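Progress report to the Bretach fund, February
Nkechi Edet, for the Polat recording project

Dear all,

I'm so pleased to be writing with good news this time (and thank you again for your patience over the winter!). Nimine have now finished 17 songs for the album, two more than we promised you, and the choir parts on the slower ones came out lovelier than I'd dared hope.

Mixing has moved to Flamach, where the evenings suit everybody better. We have spent nearly 900 pounds of the studio money, mostly on hire and on the piano tuner, who came twice.
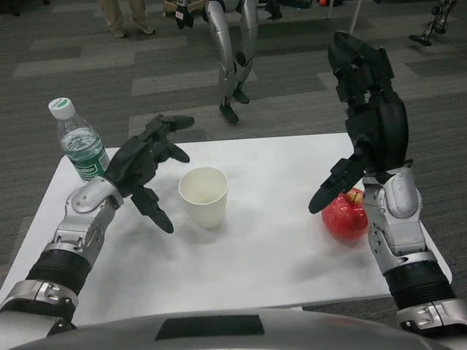
Page 2

Still to do are the sleeve notes and the running order, over which there has been much friendly arguing. I'll send you the rough mixes as soon as the band are happy for them to be heard.

With warmest wishes,
Nkechi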